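Guarding distances, door openings and the laundry cell: notes on our house rules

I have been rewriting the working rules for our appliance cell, and since two people asked for the reasoning as well as the text, I am putting the longer version on this blog. The short version is pinned up by the cell gate. If the two disagree, the one at the gate wins.

The cell is where we teach an arm to load and unload household machines. The rules started as a single page that Matilde Esteves wrote when we had one arm and one washing machine. They grew by accretion, mostly after near misses, and by last November there were 38 of them. Several contradicted each other. Rule 9 said the drum must be checked by hand before each run, and rule 31 said no hands past the gasket while the arm was powered. Both were sensible when written. Read together, they meant a full power-down before every run, so people skipped one or the other.

The new set is shorter and sorted by state of the machine: arm off, arm powered and held, arm moving. Each rule belongs to exactly one state. If a rule seems to apply in two, it gets written out twice.

Arm moving is the state with the fewest rules and the strictest. Speed at the wrist is capped at 300 mm/s anywhere in the cell and drops to a fifth of that inside the door opening. The contact force limit is set per task and logged with the run. We had been using one global limit, chosen for picking up baskets, and it was far too generous for a door seal. Rubber will take a surprising amount of abuse and then tear in a place you only find with a torch.
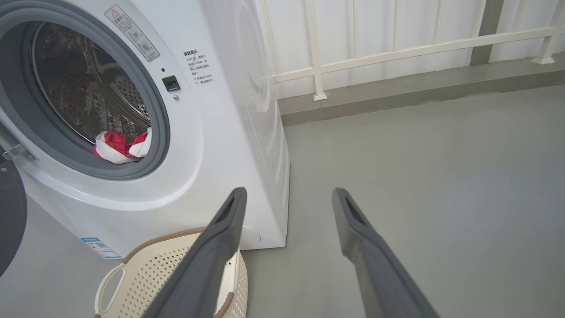 Satitz Handling Group, Household Cell

Loads with red and white cloth in one bundle are the standard difficult case in our task list. The contrast helps the segmentation, but the folds run into each other, and a grasp planned on the red part may well bring the white part with it. The rule for this is dull: plan the grasp on whatever lies nearest the lip of the opening, close, lift a short way, hold for 5 seconds, then carry on. The hold exists so that a trailing piece has time to drop back into the drum and not on to the floor in transit.

The basket rule has changed too. It now reads: basket in front of the machine, on the floor, empty at the start of each run. The old wording was "basket within reach", which three people interpreted in three ways, and the results could not be compared. A part-filled basket also changes the drop height, and we were not recording that.

Door angle is next. The door must be fully open and left alone. The old rules allowed the arm to nudge it wider if the approach was tight. I have removed that. A door hinge is a long lever and the force reading at the wrist tells you little about the load on the pin. If the approach is tight, stop, go to the held state, and move the door by hand.

Labels. The manufacturer's warning label and instructions stay on the machine, in whatever language they came in, and a translated copy goes in the cell binder. I had to argue for this. The case against was that the reflective ones upset the depth image. They do, slightly, but I would sooner mask a label in software than peel it off and have a new starter not know what it said.

On logging: the Rebelo recorder has 2,273 runs from the old rules, and I have decided not to relabel them. They stay under the old rule number and are not to be mixed with new ones in any comparison. Anyone who needs a bridge between the sets can use the Drasa subset, where force limits were written down by hand.

Still open:

Whether the held state should time out. Matilde wants it to. I think a timeout that drops power while someone is reaching for the door will startle people more than it protects them.

Whether finger pads need an inspection interval or just a look before each session. At present it is a look.

What to do about wet loads. All the force limits above were set on dry cloth. Until the Jaltodlow tests are done, wet loads are run with a person at the stop button and the speed cap halved again.

Comments on the wording are welcome, particularly from anyone who has to follow it. Please quote the rule by state and number, as the old numbers no longer match anything.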